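Ledik household tasks group, minutes, 2025-02-10

1. Pouring (simulation)
N. Berisha reported on the cup-to-bowl task. Over 772 simulated trials, 90 percent ended with the cup tipped toward the bowl and still in the grip. Kos asked for the same figures on real hardware. None yet.
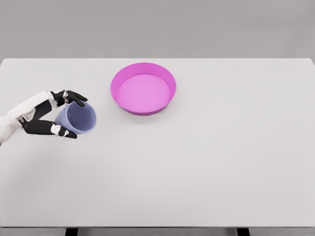 2. Shop-floor chores
Wunen wants shelf restocking by July. The group's view is that it is not ready. Cycle time is about 56 seconds per item; the target is 10.

Action: Berisha to send the trial logs to Kos.

Contact: Ledik minutes desk | Back to top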